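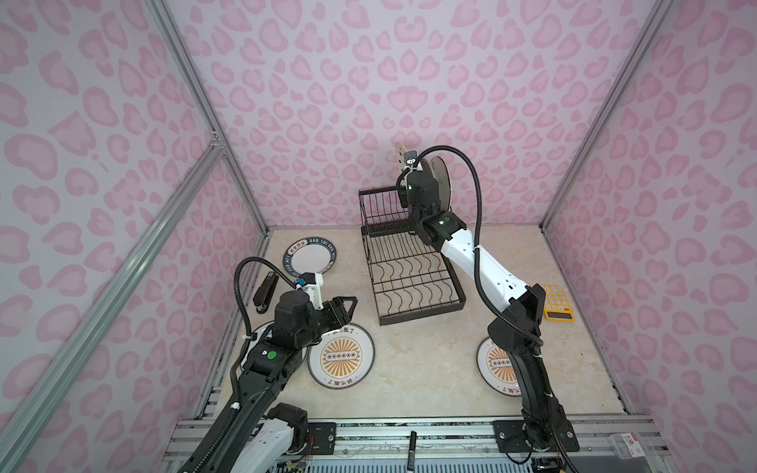
Okay, hi everybody, thanks for coming in straight after lunch, I know what that slot is like. I'm going to talk about pattern at home, and mostly about why so many of us are scared of it. I grew up in a house where every wall was magnolia and the one wild thing was a bathroom curtain, so I come to this as a convert, and converts are annoying, sorry. My rule for years was "one small cushion and stop." Then you see something like those pink leopard spots running across three walls on a pale lavender-white ground, and your stomach does a little flip, and that flip is what I want to spend our time on. Is it horror? Is it envy? For me it's about half and half. (Pause, let them laugh or not.)

Show of hands - who has wallpaper up right now? Who has a roll in a closet that they bought and never hung? Right. I'm in the second group too. Mine was from Karimi, a big trailing fig print, and it sat behind the vacuum cleaner for 17 months before I did anything with it.

So, first bit, scale. People walk into the shop in Davcombe where I work and go straight for the tiny prints, tiny flowers, tiny dots, thinking small means safe. I did the same in my first apartment. Tiny prints on a big wall turn to fuzz from across the room, you get a sort of gray itch, and you've paid for all that drawing and can't see it! A big print reads as a few shapes and your eye can rest on them. My old boss Marilou Talavera used to tape a sample at the far end of the shop and make the customer stand by the front door and say out loud what they saw. If they said "beige" she put the book away. I still do it. I do it with my own curtains.

(Don't tell the Odau hotel story here, save it for questions, it takes too long.)

Second bit, ground color. By ground I mean whatever sits behind the motif. Most people choose a pattern by the motif, the bird or the leaf or the spot, and then they live with the ground, since there's usually a lot more of it. My hallway is a green fern on cream and I thought of it as my green hallway until I tried to match paint for the doors. I bought a green. Terrible. I bought another green. Worse. The cream was what the doors wanted all along, and a slightly dirty cream at that. If you write down one thing today, write down "match the ground first." It'll save you some tester pots. I have a shelf of tester pots I can't look at.

Ask for a show of hands on rental apartments, then go on to the removable stuff. I'm a fan, with grumbles. It goes up fast, it comes down if you warm it with a hair dryer, and the cheaper kinds show every bump in the plaster. Do the inside of a bookcase before you do a wall. Do the back of a closet. If you hate it you can shut the door on it.

Third bit, mixing, and this is where people get the sweats. I'll tell you how I learned it, which was by setting the table.
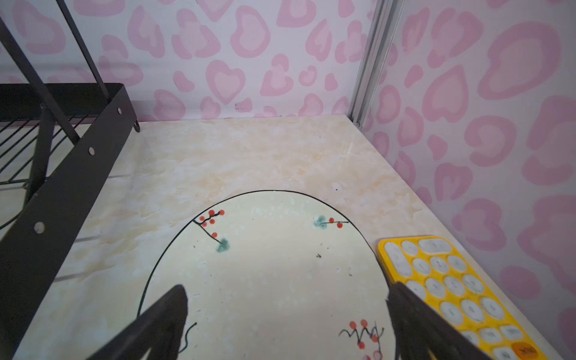
My grandmother never had a matching set of anything, she had what had survived. Stripes next to roses next to a brown thing with a windmill on it, and it all looked wonderful, and I spent years trying to work out how. What I came to was that she had a color that kept turning up. With her it was a rusty red, a berry sort of red. It would be in a rim, or in one petal, or in the stitching of the tablecloth, and your eye hopped from one to the next and felt looked after. You can do that in a room. Pick a color that's already somewhere in your pattern, even a dot of it, and put it in two other places. A lampshade. The spine of a book, if you're that kind of person, and I am.

The other thing she had was empty space. Plain wall, plain wood floor, a window with no curtain at all. Adelino Henriques, who taught the evening class where I first picked up a paste brush, called it "somewhere to breathe out," and he'd make us leave one wall of our practice booth bare. We all moaned. He was right about it, though he was wrong about border strips, and I will argue with anyone here about border strips at the coffee break.

Quick word on money before I run over. The Skoltau rolls on the sample table are the pricey end. I used 457 dollars' worth in my dining room and I don't regret it, but I ate a lot of soup that month. The powder room cost me 300 and gets far more compliments! Small rooms take loud paper very well, you're only in there a few minutes and there isn't much wall to buy for. Buy an extra roll. Keep it somewhere dry, and write the batch number on the inside of a closet door so you can find it when the dog has been at the corner.

(Check the clock. If short, skip stripes and go to ceilings.)

Stripes: measure your ceiling height at both ends of the wall. Mine was off by a thumb's width and you could see it from the street.

Ceilings: yes, do it. Get a friend, get two ladders, put a shower cap on. Do it in June with the windows open and you'll have the light till late.

Okay, sample books are going around now, please pass them to the left and write your name on the sheet if you'd like a cutting mailed to you. Questions?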